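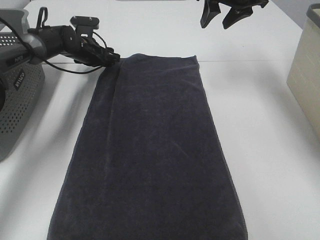 Keeping Towels Soft

Stiff towels usually have too much detergent left in them. Use half of what the cap suggests, and skip the fabric softener. It coats the loops and the towel stops soaking up water.

If yours are already stiff, run them once on hot with a cup of white vinegar and no soap, then again with nothing added. Don't mix vinegar with bleach.

Wash new dark towels on their own the first 2 times. They shed lint and dye, and both end up on your shirts.

Shake each towel hard before it goes in the dryer. Medium heat is enough. Clean the lint screen every load — towels fill it fast.

Loose thread? Snip it level with the loops. Pulling it opens a run.

For a narrow shelf, fold the towel in thirds the long way first, then in half, and in half again. Put clean ones at the bottom of the stack so they all get used in turn.

Old towels go to the garage. Cut them with sharp shears and zigzag the edges if you own a sewing machine. If you don't, expect some fuzz on the floor.

Updated September 3, 2025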